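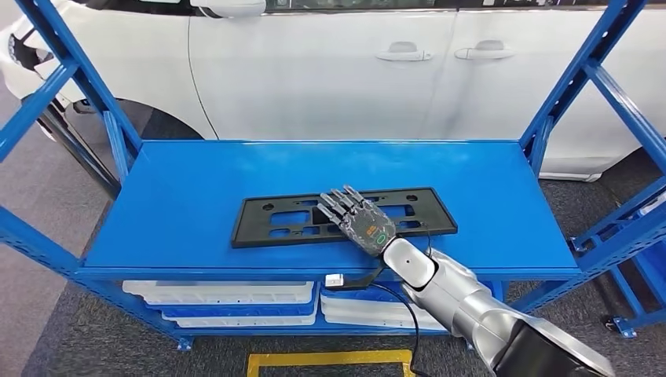 October 29, 2022

Cáceres book, scans and second dummy

Scanning is finished. Final count is 676 negatives, all at 4000 ppi, 16-bit grayscale, linear TIFF, sharpening off. Kamran ran the last three binders on Thursday night and logged them in the sheet. The archive copy is on the gray drive and on the server. Checksums match on both. Please don't open the archive TIFFs to "have a look" and then save. Two of them picked up a gamma tag that way last month and I had to pull them back from the server.

Negative condition notes for the last three binders: mostly flat, some cupping on the rolls from the market series. Frames 9 through 14 on the second market roll have a scratch on the emulsion side, full length, running through the faces in two of the pictures that Meenakshi wants as a spread. Kamran tried them emulsion up and emulsion down with no difference. It will have to be retouched by hand. I estimate two hours a frame. Before anyone spends that, Meenakshi should confirm that the spread stays in.

Edit

Current edit from Meenakshi has the book at 13 signatures of 16 pages, so 208 pages with the text. The sequence is loose in the middle. She has moved the night pictures from the end to just after the interview, which puts six dark pages in a row across signatures seven and eight. That matters for printing, see below. The portrait of the two brothers on the stairs is still in twice, once full page and once as a small detail near the back. I marked it on the printout in case it isn't intended.

Captions are going to the back with thumbnails. Gaurav set them in Aria at 7.5 on 10 and they read fine on the coated proof and badly on the uncoated one. The thin strokes fill in. Going up to 8 costs us one line per column, and with the current text that pushes the last four captions onto a new page. Gaurav will look for cuts first. The Spanish place names need a second read, he found three spellings of the same street.

Ink tests

Four sets pulled on the Pruren uncoated, 120 gsm, natural white. Same five pictures each time: night street, brothers on stairs, white wall with shadow, market crowd, and the fog picture.

Set A: single black. Flat, as expected. Maximum density 1.18. The night street loses the doorway completely.

Set B: black plus warm gray, gray curve from last year's job. Density 1.31. Midtones much too warm against this paper, the white wall goes tan. Rejected.

Set C: black plus neutral gray, new curve. Density 1.34. Best separation in the fog picture. Doorway is visible under the viewing lamp and hard to see at the window. Slight mottle in the sky areas of the market crowd.

Set D: as C, with a third pass of light gray. Density 1.36. The gain over C is small and the registration was off by a hair on two of five sheets. Highlights are smoother. For the cost of another plate on every form I don't think it is worth it, though Cleiton disagrees and wants to see D again on a full sheet.

All densities read dry, next day, average of three readings on the same patch. The wet readings are in the sheet in a separate column. Set C dropped 0.16 overnight, which is more than I would like. Whoever reads patches at the press needs to have that number in front of them, otherwise we will be chasing a density that isn't there the next morning.

Curve for C is saved as neutral_02. I lifted the quarter tone by three points and held the three-quarter tone where it was. The first version, neutral_01, closed up above 85 percent and should be deleted from the shared folder.

On the dark run in signatures seven and eight: with the present imposition, four of the six night pages fall on the same form. Heavy coverage on that side and almost nothing on the back of it, so expect curl and longer drying. Options are to move the interview so that the night pictures break across two forms, or to leave the sequence and slip-sheet that form. Cleiton prefers slip-sheeting. It adds a day.

Binding, dummy 2

Dummy 1 failed on opening. It was cold glued with no sewing, and the gutter swallowed a good 9 mm of every spread. Useless for the pictures that run across. Dummy 2 is sewn in sections, all 13, link stitch over two tapes, then glued with Bondbridge, one thin coat, brushed out from the middle to head and tail. No mull on this one as I wanted to see how the spine moved by itself.

Materials: blank Pruren stock, cut to size and folded by hand with grain running head to tail. Linen thread 25/3, waxed. Needle size 18. Five stations plus kettles.

Swell measured at the spine after sewing: 4.5 mm over the fore edge. Too much. Thread down to 30/3 should bring that back, and the sections can be pressed overnight before sewing, which I skipped. After nipping, the swell went to 3 mm.

Opening after drying:

Signature one: lies at a shallow angle, springs back.
Signature four: lies flat with light hand pressure.
Signature seven (center): fully flat, no pressure.
Signature ten: flat with light pressure.
Signature 13: springs back, worse than signature one.

The last one is my fault. The kettle stitch on the final section is pulled too tight and has dragged the section in. I left it in place so that it can be compared on the next dummy.

Glue penetration between sections is 1 to 1.5 mm, checked by opening at each joint. Fine between most of them. Between signatures three and four it ran to nearly 3 mm, where I had a gap before gluing. Press harder while gluing up, or glue in the job backer. One stiff spot can be felt with the thumb near the tail. It doesn't show.

Bondbridge open time on this stock was shorter than on the coated. It grabbed in under four minutes with the window open. Two coats would need the first left at least an hour. The leftover is in the jar with the green lid, label facing out, and should be stirred before use.

Cover

Open spine or flat back case, still undecided. The open spine gives the best opening and shows the tapes and thread, which Meenakshi likes. The bookshops don't, the title can't be read from the shelf. Kenneth proposed a loose wrap over an open spine, with the title printed on the wrap. He made one from kraft paper this afternoon and it sits well but slides up when the book is pulled out by the head. A fold of 70 mm at the flaps was not enough. He will try 110.

Foil test on the gray cloth: the word Cáceres at 24 point. The accent fills at the temperature we normally use. Down ten degrees it holds, with slight loss at the bottom of the C. Dwell was kept at one second. Try a harder backing board before changing the die. If we do change it, the accent should be redrawn heavier and set further off the letter – Gaurav has the file.

Trim

Cut dummy 2 to 210 x 265 on three sides. The block moved in the clamp on the second cut and the head is out of square by 0.7 mm. Blade is due for a change in any case. Kenneth to swap it before the next block goes in. Creep over a 16-page section on this paper comes to 0.9 mm at the inner sheet, so the page numbers need compensation. At the moment they sit 6 mm from the fore edge, and the drift is easy to see when the pages are fanned. Moving the numbers to the foot of the inner margin would solve it without touching the imposition.

Open items

Meenakshi: confirm the market spread, the duplicate portrait, and the position of the interview.
Gaurav: captions at 8 point with cuts, place names, page numbers to the inner margin.
Cleiton: full sheet of C and D side by side, same form, same day. Night street must be on it.
Kamran: retouch one scratched frame as a trial and write down the time.
Kenneth: blade, wrap with longer flaps.
Me: dummy 3, 30/3 thread, sections pressed overnight, looser final kettle, mull this time.

The press has a slot for us in the first half of December if plates are approved two weeks ahead. Paper order needs the page count to be fixed before that. I have asked for a quote on 13 signatures and on 12, the second without the interview.

Pruren remaining on the rack after today: enough for two more dummies and one set of proofs. Offcuts wider than 80 mm are in the flat drawer, for spine strips.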